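Home Stories Authors Back Issues About Submit
Search this site Enter keyword Go

The Leaning Table

Lino Guerra wrote the instruction sheets at Fondix. He had written the one for the Flako, a small white table with four screw-in legs, and he had been proud of it because it fit on one side of the paper.

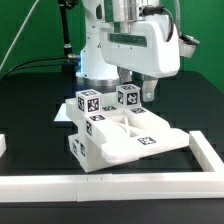

The Flako sold well for a table nobody had thought much about. By April the company had shipped 1,106 of them, and 39 had come back. The ones that came back all had the same word on the return slip, or some version of it. Leans. Leaning. Leans to one side. One customer had drawn it, a flat line going downhill with a coffee cup sliding off the low end.

The warehouse put a returned table together and it stood fine. They put together another one and it stood fine too. The manager came up to Lino's desk with the stack of slips and set it down next to his keyboard.

"The table's okay," she said. "So it's the sheet."

"It's eight steps," Lino said.

"Then it's one of the eight."

He read the sheet over at lunch. Step one was to lay the top face down on something soft. Step two was to find the brace, which crossed in the middle of the underside, and check that it was seated. Steps three through six were the legs. Step seven was to turn the table over. Step eight was to tighten anything that felt loose. He couldn't find anything wrong with it. He changed "something soft" to "a blanket or rug" and then changed it back.

The thirty-ninth slip had a phone number on it. It also had a note saying the customer hadn't sent the table back yet and would like to talk to a person first. The name was Zahira Ngui and the address was in Birninari, which was forty minutes on the bus. He called her from the stairwell.

"Are you the person who wrote the instructions?" she said.

"Yes."

"Good. Come and watch me do it."

He had never been asked that. He said he would have to check, and then he didn't check. He told the front desk he had a dentist appointment and took the two o'clock bus.

She lived over a hardware store called Wouters, up a flight of stairs that had been painted so many times the edges had gone round. She was in her sixties, with reading glasses pushed up into her hair and a second pair on a cord. The table stood in the middle of the front room with nothing on it. It leaned. He could see it from the door. The right side was lower than the left, and when he pushed on the corner it didn't rock. It just stayed down.

"I've built it twice," she said. "My nephew built it once. It came out the same for both of us."

"Could you take it apart and do it again?"

"That's why you're here."

She took it apart faster than he could have. She laid the top on the carpet and lined up the legs along the baseboard, and she put the hardware in a saucer. Then she got the sheet from a kitchen drawer. It had been folded in four and there was writing on it in pencil, little question marks mostly. She changed glasses and started at step one.

Lino sat on a dining chair and kept his hands on his knees. He had decided on the bus that he wouldn't say anything.

She read step one out loud and did it. She read step two out loud.

"Check that the brace is seated," she said. She bent over the top and looked at the brace. She put one finger on it. Then she looked at him. "What does seated mean?"

"That it's in its place."

"It looks like it's in its place."

"Then it's seated."

She nodded and picked up the first leg. He watched her thread it in at the corner, turning it with the flat of her hand. She did the second one and the third. The fourth was stiff. She leaned on it a little and he heard a click, and she kept turning.

"What was that?" he said, though he had decided not to.

"It always does that on the last one."

"Did it do it for your nephew?"

"He said it was normal. He said all of this stuff clicks."

Lino got down on the carpet. He asked if he could, and she moved over. He put his thumb on the middle of the brace, where the two pieces crossed, and pushed. It went down with the same click, maybe the thickness of a coin. When he let go it stayed down for a second and then came back up.

"Huh," he said.

He took out all four legs again and looked at the ends of the brace with the light on his phone. Three of them were under the lip. The fourth was sitting on top of it. You couldn't tell by looking straight down. You had to get your cheek almost on the carpet and look across.

"So it wasn't seated," said Zahira.

"No."

"I asked you and you said it was."

"I did," he said. "I'm sorry."

She thought that over. Then she got up, holding the arm of the couch, and went down to the store. He could hear her through the floor, talking to someone, and then he heard her on the stairs. She had a rubber mallet with the price tag still on it.

"They said I can borrow it if I don't mark it up," she said.

He showed her where, and she hit it. Nothing happened. She hit it again, harder, and the end of the brace dropped under the lip with a sound that wasn't a click at all. It was lower, like a drawer closing in another room. He pushed on the middle with his thumb and it didn't move.

They put the legs in. The fourth one went in as easily as the others. He started to turn the table over by himself and she told him to wait, and they did it together, one on each side. It stood in the middle of the carpet. She went to the kitchen and came back with a mug of water, full nearly to the top, and set it down on the right side and bent to look at the water.

"All right," she said.

She made tea then, and they had it at the table, which was too low for the dining chairs. He asked what she wanted it for. She said it was for the sewing machine. The old table had gone to her nephew, who had said he needed a desk and was using it to keep a fish tank on. She did hems and zippers for people in the building and for a dry cleaner two streets over. She had 24 pairs of choir pants waiting in the bedroom and had been doing them on the ironing board.

"On the ironing board?"

"It's level," she said.

He asked if he could keep the sheet with her pencil marks. She said no, she might need it, but he could copy them down. There were more than he had thought. Beside step one she had written *which side is the face*. Beside step seven she had written *alone??* Beside step eight, where he had told people to tighten anything that felt loose, she had written *everything feels loose*.

He got the five-thirty bus. He had the copied notes in his shirt pocket and took them out twice on the way to look at them.

In the morning he told the manager what he'd found, leaving out the dentist. She wanted to know if it was the part or the sheet. He said it was some of each. The brace came fitted from the supplier and now and then one end wasn't pushed all the way home. A person could fix it in two seconds if they knew.

"How many in the warehouse?" she asked.

"There are 1,000 in the new batch."

"We're not opening 1,000 boxes."

"No," Lino said. "I'll redo the sheet."

It took him most of the week. Step two became four steps and he had to draw a new picture for it, looking across the underside from low down, with a thumb pressing where the pieces crossed. Under the picture he wrote: *Push here. If it moves or clicks, tap the ends of the brace until it stops.* He took out the word seated. He wrote *the smooth side is the face*. He wrote that turning the table over was easier with two people – but he couldn't think what to tell someone who was by themselves, and he spent an afternoon on that. In the end he wrote that they could tip it onto its side first, and rest, and then tip it again.

The new sheet ran onto the back of the page. The printer charged more for two sides, and he had to fill out a form about it.

He mailed one of the first copies to Birninari. It came back nine days later in the same envelope, turned inside out and taped. She had gone through it in pencil. There was a check mark next to the thumb. Next to the part about tipping the table on its side she had written *which side*, and he pulled his chair in and looked at the drawing again.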